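Product Review: Torvik Compact Chess Set
Equipment Reviews, Luvia Community Recreation Service

The Luvia Community Recreation Service reviews equipment on behalf of member libraries, seniors' centres and after-school programmes. The Torvik compact set was assessed over one winter term at two branch libraries and was purchased at the ordinary retail price from Nadaser, the Service's regular supplier.

Scope of assessment
Ten sets were placed in general circulation and could be borrowed at the front desk without a booking. Staff recorded 112 loans during the term. Borrowers were invited to complete a short comment card, and 80 cards were returned.

Board and pieces
The playing surface is flat and the squares are evenly coloured, with enough contrast for play under ordinary library lighting. Pieces are stable at rest. Several adult borrowers found the squares tight in the endgame, when a king and rook must be handled at close quarters, and those with limited grip strength generally preferred the larger Lostero club set. Children reported no such difficulty.

The finish marked slightly where sets had been stacked without their sleeves. The felt on the bases held well, although two pawns required regluing before the end of term. 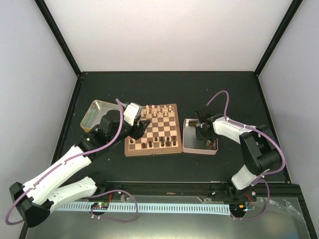

Small wooden chessboard with light and dark pieces.

Storage and replacement parts
The drawstring bag supplied is adequate for home use but too light for a lending collection. Branches substituted a zippered pouch. Nadaser sells replacement pieces singly, and orders placed in July were filled within 10 working days.

Recommendation
The Torvik set is recommended for casual lending, travel kits and junior programmes. It is not recommended for tournament play or for centres where larger pieces are needed for accessibility. Member organisations should order spare pawns with their first purchase and label each pouch with its set number.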